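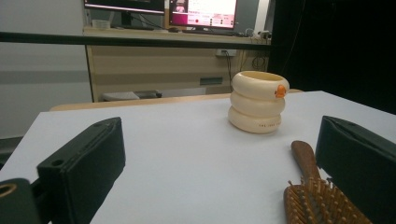 Proposed rule for shared bathrooms, Văduva residence, 35 rooms. Personal items may remain on the counter only if they fit in one upright holder per resident. A cream-colored cup with a small duck near the rim would meet this standard. Please submit comments by 23 May 2025.
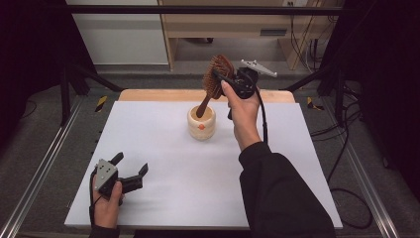
Witovum replied:
I must object. A single holder is insufficient for residents who share a room, and the draft makes no provision for shelves.

Jasato wrote:
The draft is adequate. Counters are cleaned daily and must be clear by nine.

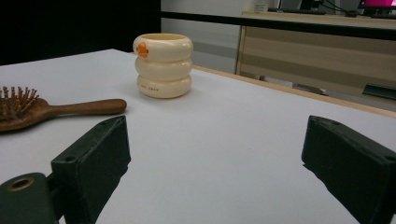 I would support a second holder for double rooms, provided it is labeled with the room number.

Predov wrote:
Labels were required in the former rules and were seldom used. Brushes and combs should be kept in bedrooms.
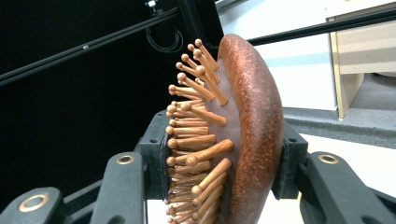
Toothbrushes could then stay on the counter, and section two could be removed.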